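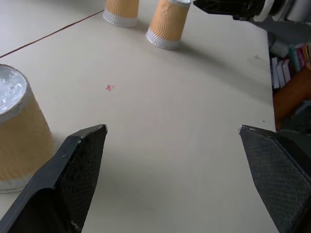 Opening. Wait for the latecomers to find chairs. Then: hands up if you have a cupboard at home that you don't open in front of visitors.

Mine holds paper cups. I bought a carton of 1,000 for the Bulldale street lunch and we got through 439. Do the subtraction yourselves, then picture it above a fridge.

(Pause. If there's no laugh, move on quickly.)

Point one: the cup is a fine piece of design until you ask it to stay put. Right way up, it's a tall thing with a small foot. Flip it and the wide end is on the table, where it should have been all along. At the Pillelum hall we now put them out rim down before anyone arrives. Dust stays out, and guests can tell which ones haven't been used. Mostly.

Point two: tables. Two pushed together make one big table with a crack in it, and the crack will find your cup. Check both halves are level. Ruchti hire tables are not, whatever the brochure says.

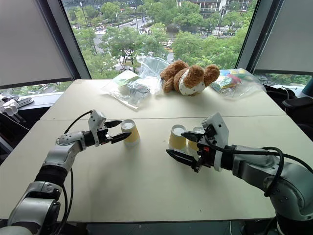 Upside-down cups on the joined tables, bear at the window.

Let them look at the bear. Someone will say "aww". Allow it.

Point three: the back edge. Anything in a clear bag can live back there during setup — you can see what you've got without opening it. The front stays for cups. I've watched the Brullano crew break this rule and spend half the morning moving the same bag.

Skip the bit on lids if it's past 11.

Questions. Someone will ask about real mugs. Tell them who's washing up.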